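Notebook > Workshop diary > Machines and chores > November

November, evening

Back from Nellton. Writing this up while the numbers are still in my head, and before the kitchen gets dealt with, which it will have to be by hand.

The question I have been carrying around all year is a narrow one. Can a machine do an ordinary chore yet, the kind that a person does without sitting down to plan it? I don't mean a dishwasher or a conveyor. Those had the chore rebuilt around them decades ago. I mean a general arm, given a job that was laid out for human hands, in a space that was laid out for human hands.

My working list has two columns, household and shop floor. Household has folding towels, loading a dishwasher, wiping a counter and clearing a table after a meal. Shop floor has sorting mixed screws, feeding a drill press, stripping used computers for parts, and coiling cable. I score each one on the same three tests: can it be done once, can it be done again with the items moved, and can it be done by a machine that is left alone for an hour. Most entries pass the first. A few pass the second. The third column is still blank on both sides of the page.

The household side first, as it is shorter. The Tullo is into its third month here. It is a floor unit with a small lift on top, meant to pick up light objects and take them to a bin. On hard flooring it does well with socks and rolled paper. On the rug it drives over the sock, decides the rug is now clear, and leaves. I changed the lighting, then the colour of the rug, then the sock. The colour of the rug mattered most. Grey sock on grey rug is close to hopeless, and I can't blame it much, as I miss those too.

Towels are worse. A towel has no fixed shape, so each grasp changes the thing being grasped. I have watched a good deal of folding footage and the pace is always the catch. If the fold takes longer than it takes me to do the whole basket, the chore hasn't been automated. It has been moved to another room where I can hear it.

I keep a log of attempts and it reached 902 tonight. That covers both columns and all machines, including the old Nyberg arm at Drurnach, which was retired in spring with a worn second joint. The log has a line for each try: item, start position, result, cause of failure if known. "Cause unknown" was the commonest entry in the first half. It is now third, behind "grasp slipped" and "wrong height". I count that as progress in the labour of keeping records, if nothing else.

Now the shop floor side, which took up the day.

Used desktop towers are a fair test piece. They were designed to be serviced by a person with few tools, and the maker coloured the touch points so the person can find them. Blue means pull here or press here. A camera can find blue. The slots are straight, the board is flat and screwed down, and nothing changes shape when you lean on it apart from the wiring. If a general arm can't service one of these, I don't think it has any business near my cutlery drawer.

Memory is the part I care about most. By hand, the job is: press the end clips outward, lift the module straight up, lay it down somewhere safe. To put one back, line up the notch, set both ends in the slot, press until the clips close. I can do this while talking. Written out for a machine it becomes a different sort of document. The notch is off centre, so the module has a right way round. The clearance along the slot is small. The push needed to seat it is high compared with everything else in the job, and if one end goes in first the module tilts and binds.
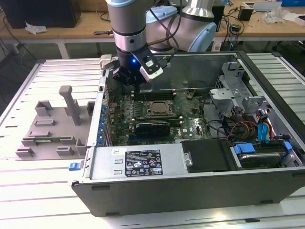

The height setting is where I would spend the effort. Coming in from above is the right approach, as the case walls leave little room from the side, but it means the arm itself covers part of what an overhead camera would want to see. A sensor at the wrist gets around some of that. It also adds bulk close to the tool, and bulk close to the tool is what touches the back wall of a case first. I went back and forth on this over lunch and did not settle it.

Fixtures help more than I like to admit. A module lying loose on a bench can be at any angle. Set between two blocks, it is at one angle, and half the difficulty is gone before the arm moves. My objection is that somebody has to put it there. In a shop that handles the same part all day, fine, the fixture pays for itself. At home there is no fixture for a wet fork. So I have started marking each entry with an F if it depended on a holder. The F entries look a lot better than the rest, and I should have kept the two sets apart from the start.

Cables remain the weak point. In a tower they sit over each other and over the things you want, and a person simply pushes them aside with the back of a finger without noticing. None of my written procedures had a step for that. I have added one and it is badly worded. "Displace wiring as required" is no use to anyone.

Scores for the year so far, before I lose the sheet. Household: 3 of 6 chores pass the first test, with the rug excluded. Shop floor: 5 of 6 pass it, cable coiling being the failure. For the second test I want to redo the count with the F entries removed, so no figure yet.

To do:
 - Split the log into with holder and without.
 - Check whether end clips should be a separate line from the lift. I think yes.
 - Rewrite the wiring step.
 - Order a new brush for the Tullo. The bristles on the left are bent flat.
 - Measure the push on a spare module with the kitchen scale under the board.

My present answer, for the record: shop floor, partly, with the part held and a person within reach. Household, no. I would still pay for a machine that did the cutlery alone, slowly, overnight.

Dishes now. Water is hot.

Comments

benchvise: Kitchen scale is a good idea, but check its upper limit first. Mine topped out well before the clips closed and it has read high ever since.

oldsolder: Agree on splitting the clips from the lift. On some boards only one end has a moving clip, so you will want to log which type it was or the two will get mixed together.

rugrat_ottawa: Same trouble with grey on grey. We went to striped socks for the whole family.

benchvise: Forgot to ask, does an F entry still count if the holder was only used for putting the part down?

Reply from the author: It does at the moment. I will probably need a second letter.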